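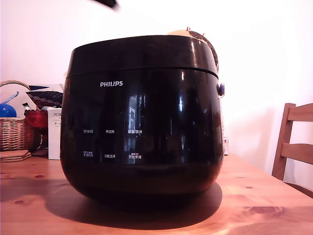
Who is supposed to walk through the building before a student family night?

Two people from the host program, one of whom has done it before. They go through the list the afternoon of the event, write a comment next to every line, and leave the sheet in the clinic office before the doors open.

DIDSTEAD SPEECH AND LANGUAGE CLINIC
Family Night Walk-Through, Lositz Hall
Date: Friday, March 7, 2025
Walked by: Valdis Stankevičius, second-year clinical supervisor, with one graduate student who asked to remain unnamed after the business with the stage door

Marks used: OK / FIX (before doors open) / LATER (work order) / N/A

ENTRANCE AND HALLWAY

1. Main doors open fully from inside without a key.
OK. Left door needs a shoulder. It is a willing door, just slow to make up its mind.

2. Ramp clear and dry, handrail firm.
OK. Handrail firm. Somebody's bicycle was chained to it, and has now been moved by its owner, who was very nice about it on the third call.

3. Signs posted in all home languages on the RSVP sheet.
FIX. Restroom sign was missing from the Spanish set. We had two copies of "Welcome" and no copies of the one people need. Reprinted and posted at 3:40.

4. Floor mats flat, no curled corners.
FIX. Taped. This is the same corner we taped last fall. See item 19.

MAIN ROOM

5. Both exits unlocked and unblocked.
FIX. Stage-side exit was blocked by the puppet theater. Puppet theater relocated. The graduate student would like it noted that she did not put it there, she only said it looked good there.

6. Exit signs lit.
OK.

7. Posted room capacity visible.
OK, if you are tall. LATER: lower it.

8. Aisles wide enough for a wheelchair or a double stroller.
OK after we pulled the last row of chairs. People never sit in the front row anyway, so we may have solved the wrong end.

9. Extension cords taped down or removed.
FIX. One removed. One taped. One belongs to the building and goes into a wall, and we have agreed to leave it alone.

FOOD TABLES

10. Tables locked open.
OK. Pushed on each one. The green one complains but holds.

11. Appliances on separate outlets, cords at the back.
OK. The wall outlets behind the piano are on one breaker. Please do not rediscover this during dinner.

12. Allergy cards and pens set out.
OK on cards. FIX on pens, all dry. Took a handful from the front office and will be hearing about it.

13. Serving spoons, one per dish.
LATER. We own eight. Families bring more dishes than that every year and we are surprised every year.

14. Handwashing sink stocked.
OK. Soap full, towels full, water temperature a matter of luck.

CHILDREN'S CORNER

15. Toys wiped, nothing small enough to swallow.
FIX. Pulled the articulation game with the plastic beads. A fine game for a therapy room with the door shut.

16. Cabinet with cleaning supplies locked.
OK. Key on the hook, hook out of reach.

17. Sign-out sheet for children at the table.
OK. Last time it was signed by a dinosaur. Student staff, please read the names.

FIRST AID AND CONTACTS

18. Kit present, nothing expired.
FIX. Burn gel expired in June. Swapped with the one from the Strazds Room, which now needs one too.

19. Open items from the last sheet reviewed.
OK, in the sense that we reviewed them. The mat and the capacity sign are both still on it. Sent again to facilities as request 1627, with feeling.

20. Phone list taped inside the office door.
OK. Old director's number crossed out. She was getting calls.

RESULT
Cleared to open. Recheck items 5 and 8 once families are seated, as chairs wander.

Signed: V. Stankevičius
Copy to: clinic office, Lositz Hall front desk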